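Route Planning for Long Road Journeys: notes for session 3

Monday, April 14, 2025

**1. Scope**

These notes cover journeys by car of more than one day, with two drivers sharing the wheel. Single-day trips were dealt with in session 2. The worked case is the road from Gristgate to Clornembridge, 254 miles by the direct route and 217 miles if the Cadwaladr toll bridge is open to cars.

**2. Distance and driving time**

Distance alone is a poor guide. Split the route into legs at each change of road type and give each leg its own average speed. For planning, use:

- motorway: 60 mph
- main road, single lane each way: 40 mph
- hill road or town: 25 mph

Add the legs, then add the stops. A planned speed should never be the posted limit. The bridge route is shorter, but most of the saving is on hill road, and the two driving times come out close. In November the bridge shuts in high wind, so the direct route is the default for that month.

**3. Changing drivers**

Change every two hours, at a place chosen beforehand. The driver coming off should not navigate for the first half hour. Where one driver does not know the car, give that person a motorway leg first. Check before leaving that the insurance covers both.

**4. Packing the car**

Load is placed by when it will be needed. Overnight bags go in last. Water, the paper map and toll money stay within reach of the front seats. Heavy items sit low and against the back seat. Small things travel better in one open container per passenger than spread over the floor, and the container must be wedged so that it cannot slide under the pedals. 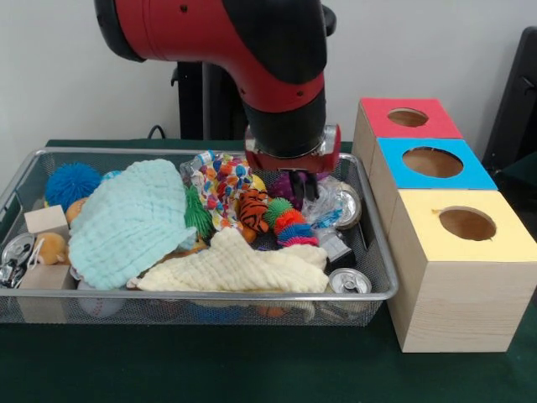 **5. Overnight stops**

Book the stop before fixing the second day's start time. Memau is the usual choice on this route: it lies past the halfway point, has late check-in at two of its inns, and leaves the shorter part for day two. Arriving after dark on an unlit road counts as a planning fault and will be marked as one.

**6. Work for next session**

Draw up a leg table for the direct route, with columns for road type, miles, planned speed, time and driver. Show the Memau stop. Add a second table for the bridge route and state the latest point at which a party could still switch between them. Bring both on paper.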